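去看了Ekley的实验室开放日，开个串慢慢写。先说结论：腿疼，水很贵，机器人比我有耐心。

1/
开放日时间是2021年6月27日，报名页写着“名额有限，先到先得”。我抢到的签到号是1027。后来发现号码从1000开始发，心情复杂。

2/
门口发一个帆布袋，里面有宣传册、笔、一张贴纸，还有一份免责声明。免责声明是所有东西里印得最好的，纸很厚，我签完都有点舍不得交回去。

3/
一楼是Fetuvon的展位，主打仓储小车。小车会自己让路，让得非常客气，两台碰面以后互相让了半天，谁也不走。旁边一位大叔说：这不就是我们单位开会吗。
我没笑，我在他旁边站着，很像他同事。

4/
二楼才是我要看的：双臂操作演示，项目名叫Ruvberg。讲解的是Miyuki Sasaki，语速很快，中文很好，开口第一句是“请大家不要给它加油，它听不见，但是我听得见”。
全场安静。我喜欢她。

5/
演示的任务听起来特别没出息：眼镜和盒子，两条机械臂。就这。
我每天早上闭着眼睛都能跟眼镜打交道（因为没戴眼镜，睁眼也差不多）。

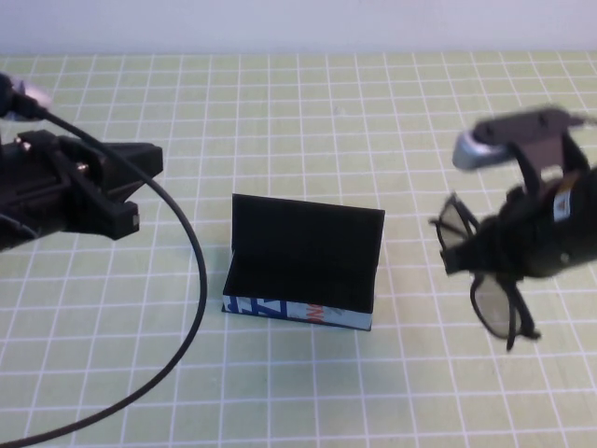 6/
不过站在那儿看久了，会开始替它紧张。眼镜这东西形状太烦人了，有镜片有腿，哪里都不平，捏重了怕坏，捏轻了怕掉。Sasaki说他们最早想拿杯子做演示，后来觉得杯子太给面子了。

7/
有个小朋友问：它知道这是眼镜吗？
Sasaki想了一下，说：它知道该怎么拿。
小朋友又问：那它近视吗？
她说：这个问题我们组里也在讨论。

8/
接着是数字环节。她说这一类动作他们录了2000条，由人操作着一遍一遍做，其中600条后来没用上。有人问为什么没用上，她说有的是手抖，有的是人在打哈欠，机器会把这些一起学走。
我立刻理解了我自己的很多工作习惯是从哪儿来的。

9/
负责录数据的人之一是Oi-ling Liu，就坐在旁边的电脑后面。我问她录多了会不会烦，她说第一周烦，第二周麻木，第三周回家看见自己的眼镜盒想绕着走。
她现在戴隐形。我没敢问有没有关系。

10/
旁边还有一块屏幕，可以看到靠近夹爪的小相机拍的画面。我本来以为会是那种很酷的第一视角，像电影里一样带一堆红字和准星。现实是：格子，格子，夹爪自己。相当于你一整天低头看自己的手和桌子。
懂了，这就是上班。 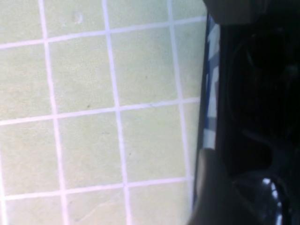
小相机视角：左边浅绿格子，右边黑乎乎的夹爪，中间夹着一条蓝白相间的边。

11/
我盯着屏幕问，就看这个，够用吗？Liu说不止这一个，旁边还有固定的相机，几个画面合着用。单看一个的话，“跟你把脸贴在桌上找东西差不多”。
把脸贴在桌上找东西，我上周刚干过，找的也是眼镜。感觉被她点名了。

12/
提问环节有位先生举手，问什么时候能进家里做家务。每次开放日大概都有这位先生。Sasaki的回答是：您家里的桌子上平时放几样东西？
先生沉默了。
她说：对，所以还要等等。

13/
还有人问速度能不能再快一点。她说可以，但是第一排要往后坐。
第一排自觉地往后挪了，虽然并没有要加速。

14/
中场休息去了Aoki的咖啡摊，人工手冲，排队14分钟。楼上两条手臂在练习，楼下一位店员用一双手又收钱又冲咖啡又找杯盖。我给他投了“今日最佳展示”，工作人员说选票上没有这一项，我手写的。

15/
纪念品区有印着夹爪的T恤，只剩童装码。贴纸倒是管够，我拿了两张，一张贴电脑，一张贴眼镜盒。

16/
有人私信问值不值得去。如果想看机器人翻跟头，别去，会失望。如果能接受站着看一件很小的事，旁边还有人肯跟你讲这件小事到底烦在哪儿，可以去。他们四月也办过一场，听说人少，还有椅子。

17/
补充实用信息：二楼冷气很足，带外套。厕所在一楼，指示牌指向二楼。停车别信导航，它会把你带到后面的卸货口，跟Fetuvon的小车一样客气地堵在那里。

18/
最后更新一下，刚到家，帆布袋里翻出来三支笔，我确定只领了一支。笔我会还的。贴纸不还。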